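買った果物を食べきる 発表用メモ
土曜の部、午前の二番目。持ち時間30分、うち質疑10分

スライド1 表題

名前と所属だけ言う。青果店Joloで仕入れと売り場を担当している。経歴の話は省略。
共同で準備したIida Hirvonenさんは今日は会場の後ろの席にいる。家庭の冷蔵庫の話は彼女の聞き取りが元になっているので、そのことを最初に断っておく。

スライド2 何の話をするか

店で果物を売っていると、「おいしかった」より「半分だめにした」という話をよく聞く。値段の話も甘さの話も今日はしない。買って帰ってから食べ終わるまでの数日間の話だけをする。
対象は一人暮らしから四人家族まで。箱買い、贈答品の扱いは最後の質疑で聞かれたら答える。

スライド3 聞き取りの概要

集合住宅Hendumusの13世帯に、買った果物をどこに置いたか、いつ食べたか、捨てたものがあれば何かを書いてもらった。書式は自由。冷蔵庫に貼った紙に書いた家もあれば、レシートの裏に書いた家もあった。
数が少ないので割合は出さない。傾向として話す。統計の話だと受け取られないように、ここはゆっくり言う。

捨てた理由で多かったもの。
・奥に入れて忘れた
・熟すのを待っていたら過ぎた
・洗ってから入れたらかびた
・皮をむくのが面倒だった

最後の項目は笑いが起きるかもしれないが、そのまま次へ進む。あとでもう一度出てくる。

スライド4 果物は二つに分けて考える

収穫のあとに熟すものと、熟さないもの。
熟すもの。バナナ、桃、キウイ、洋梨、マンゴー、アボカド。
熟さないもの。ぶどう、いちご、さくらんぼ、みかん、パイナップル。

熟さないものは、店に並んだ時点がいちばんよい状態と考えてよい。置いておいても甘さは増えない。みかんは置くと酸味が抜けて甘く感じることがあるが、糖が増えたわけではない。パイナップルも同じで、香りが強くなり柔らかくもなるが、甘さは収穫のときに決まっている。
熟すものは、常温に置いてから食べる直前に冷やす。硬い桃や洋梨を買ってすぐ冷蔵庫に入れると、うまく熟さないことがある。

この表は配布資料の一枚目にある。メモを取らなくてよいと伝える。

スライド5 りんごの隣に何を置くか

りんごはエチレンを多く出す。硬いキウイを早く食べたいなら、りんごと一緒に袋に入れて口を閉じる。
反対に、葉物やきゅうり、ブロッコリーはりんごの近くに置かない。黄色くなるのが早い。
りんごを冷蔵庫に入れるなら、一つずつ紙で包んでからポリ袋に入れる。紙は新聞紙でもキッチンペーパーでもよい。

聞き取りでは、りんごと葉物を同じ野菜室に入れている家が多かった。りんごを袋に入れてもらっただけで済んだ。野菜室の整理まで勧めると続かない。

スライド6 洗うのはいつか

食べる直前。
いちご、ぶどう、ブルーベリーは濡れたまましまうと傷みが早い。買ってきてすぐ全部洗う習慣の人は多いので、強い言い方はしない。どうしても先に洗いたい人には、水気をよく拭き取って、二日以内に食べるように言う。

ぶどうの表面の白い粉について。農薬の残りかと店で毎日のように聞かれる。ブルームといって、ぶどう自身が出している蝋のようなもので、水分が逃げるのを抑える。食べて問題ない。粉がきれいに残っているものは、あまり触られていない房だと思ってよい。

スライド7 ぶどうのしまい方

ひと房700グラムのものを二人で食べる場合を例にする。一度には食べきれない。

一日か二日で食べるなら、房のまま紙で包んで袋に入れ、野菜室へ。上に物を載せない。
それより長く置くなら、粒を一つずつはさみで切り離す。軸を二、三ミリ残す。手で引っぱると付け根に穴があき、そこから傷む。
切り離した粒は、底に紙を敷いた容器に入れてふたをする。店ではModumの浅い容器を使っているが、深くなければ何でもよい。深い容器だと下の粒がつぶれる。
紙が湿ってきたら取り替える。柔らかくなった粒、割れた粒は見つけたら先に食べるか、取り除く。

食べる前に軸の残りを取って洗う。冷蔵庫から出してすぐより、少し置いたほうが甘みを感じやすい。

時間があれば、はさみの話を足す。キッチンばさみは刃が厚くて粒に当たりやすい。先の細いはさみがあれば楽。なければキッチンばさみで軸ごと小さな枝に切り分けるだけでも、傷んだ粒を見つけやすくなる。

スライド8 冷凍

食べきれないと思ったら、傷む前に冷凍する。傷みかけてから冷凍する家が多かったが、解凍すると傷んだ味のままなので、結局食べない。
ぶどうは洗って水気を拭き、重ならないように袋に入れる。半分凍った状態で食べる。皮の厚い品種は、凍ったまま水にくぐらせると皮がむける。
小さい子どもや高齢の方がいる家では、ぶどうは生でも冷凍でも丸ごと出さない。生なら縦に四つに切る。冷凍の粒は硬くて切りにくいので、切ってから凍らせ、柔らかくなってから出す。この項目は時間が押しても必ず言う。
バナナは皮をむいてから。桃は切るより丸ごとのほうが変色が少ない。柿はへたを取らずに丸ごと。みかんは皮つきでもむいてもよい。
凍らせた日を袋に書く。

スライド9 置き場所

Iidaさんが聞き取りで気づいたこと。食べきった家では、果物が目の高さか、食卓の上にあった。野菜室のいちばん下に入れたものは、種類にかかわらず残りやすかった。
冷やしておきたい果物は、浅い容器に移して冷蔵庫の上の段の手前へ。透明な容器のほうがよい。野菜室より温度が低いので、バナナやマンゴーには向かない。

Lemlem Woldeさんの喫茶店Âuの例を出す。以前は果物の盛り合わせを閉店まで冷蔵庫にしまっていたが、会計台の横に小さい皿で出すようにしたら残りが減った。一皿を小さくした効果もあると本人は言っている。どちらが効いたのかは分けて調べていない。家庭でも、大きな鉢に全部盛るより、今日食べる分だけを出しておくほうが扱いやすい。
写真の使用許可は取っていないので、口頭で説明するだけにする。

スライド10 むくのが面倒という問題

スライド3の最後の項目に戻る。
面倒で食べないなら、面倒でない果物を買えばよい。皮ごと食べられるぶどう、バナナ、みかん、いちご。売る側としては梨も柿も買ってほしいが、むかない家に勧めても残るだけだった。
どうしても梨や柿を食べたい人は、夕食の支度で包丁を出しているときに一緒にむく。塩水かレモン水に短くつけて容器に入れておけば、翌日の昼までは色もそれほど変わらない。
りんごは横に輪切りにすると、皮をむかずに食べやすい。芯のところだけ型で抜くか、周りから食べる。実演はしない。包丁を会場に持ち込めない。

スライド11 買う量

週に二回買いに行ける人は、一回の量を半分にする。
まとめて買うなら、早く食べるものと遅くてよいものを組にする。いちごとりんご、桃とキウイ、ぶどうとみかん。先に柔らかいほうから食べる。
安かったから二つ、という買い方で残る例が聞き取りでも目立った。店の人間が言うと妙に聞こえるが、捨てる果物が続くと果物そのものを買わなくなるので、店にとっても得にならない。

スライド12 ぶどう

話すことはスライド7と同じ。軸を残して切ること、洗わずにしまうことの二点をもう一度言う。
そのあと質疑に移る。マイクは会場係が回す。配布資料が足りない場合は受付に予備がある。

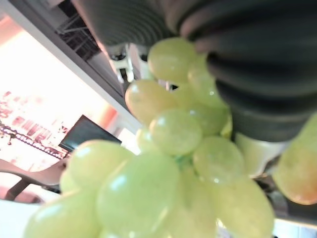
淡い緑色のぶどう
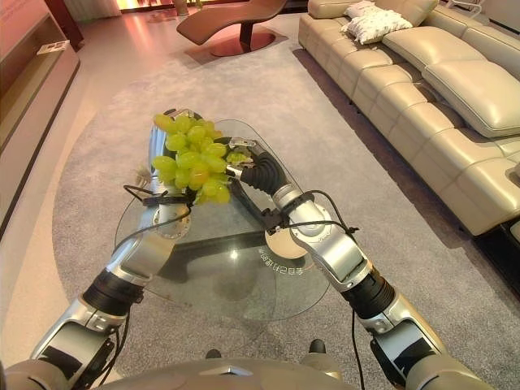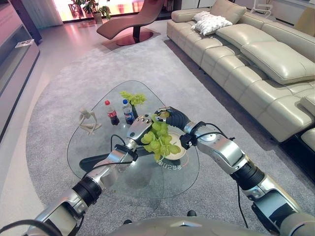 切り離したぶどうの粒は、冷蔵庫で何日もちますか。

軸を少し残して切り、洗わずに紙を敷いた容器に入れておけば、新しい房なら一週間が目安です。買った時点で軸が茶色く乾いていた房はもっと短いので、三日で食べてください。途中で一度ふたを開けて、割れた粒がないか見てください。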